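Início > Publicações > Estudos de Leitura e Ecrã > Secção 4

Fevereiro – Pauline Sugden

4. Cor de fundo e fadiga na leitura prolongada

4.1. Participantes e materiais

Participaram no estudo 58 adultos, todos leitores habituais de texto em ecrã e sem correção visual superior à que usavam no dia a dia. O recrutamento foi feito na biblioteca de Drultmont, por aviso afixado e por mensagem aos leitores inscritos. Os textos foram retirados do corpus Plilon, que reúne artigos de divulgação em prosa corrente, sem tabelas nem notas. Cada participante leu quatro textos de extensão semelhante, um por condição de fundo: branco, creme, cinzento neutro e cinzento esverdeado escuro. Nas três primeiras condições a letra era preta; na última era cinzento-clara.

A ordem das condições foi alternada entre participantes. A sala tinha iluminação constante e os estores ficaram fechados durante as sessões, que decorreram sempre da parte da manhã. A última leitura de cada série foi marcada para sexta-feira, de modo a ter também uma medida no fim da semana de trabalho.

4.2. Procedimento

A apresentação dos textos foi feita com o programa Plestis, que regista o tempo passado em cada página e os regressos a páginas anteriores. Depois de cada texto, o participante respondia a um questionário de dez itens sobre cansaço ocular e classificava o conforto da leitura numa escala de 0 a 100. Seguia-se uma pausa sem ecrã. Não foi dada qualquer indicação sobre a velocidade de leitura pretendida.

Obtiveram-se 198 registos válidos. Os restantes foram excluídos por interrupção da sessão ou por questionário incompleto, e a exclusão não se concentrou em nenhuma das condições.

4.3. Resultados

O tempo de leitura variou pouco entre os fundos branco, creme e cinzento neutro. No fundo escuro os participantes leram mais devagar, com uma diferença de aproximadamente 10 por cento em relação ao branco, e voltaram atrás mais vezes. O conforto declarado não acompanhou esta ordem: o creme recebeu as classificações mais altas e o branco as mais baixas, ficando o fundo escuro a meio – com grande dispersão entre leitores.

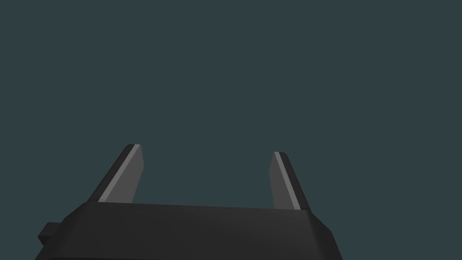 Figura 4. Fundo uniforme azul-esverdeado acinzentado, de tom escuro, em imagem gerada por computador.

A dispersão explica-se em parte pelos hábitos anteriores. Quem já usava letra clara sobre fundo escuro no telefone classificou essa condição acima do cinzento neutro, embora também lesse mais devagar. Bunnag descreve uma separação parecida entre preferência e desempenho, com textos mais curtos e leitores mais novos. Nos nossos dados, a idade não alterou o resultado.

As leituras de sexta-feira tiveram valores de cansaço mais altos em todas as condições. A distância entre fundos manteve-se, o que sugere que o cansaço acumulado se soma ao efeito da cor sem o modificar. O desenho não permite ir mais longe neste ponto, visto que a luminância do ecrã foi fixada no início e não foi ajustada a cada leitor. Na secção 5 retoma-se a questão com luminância variável e com os mesmos textos.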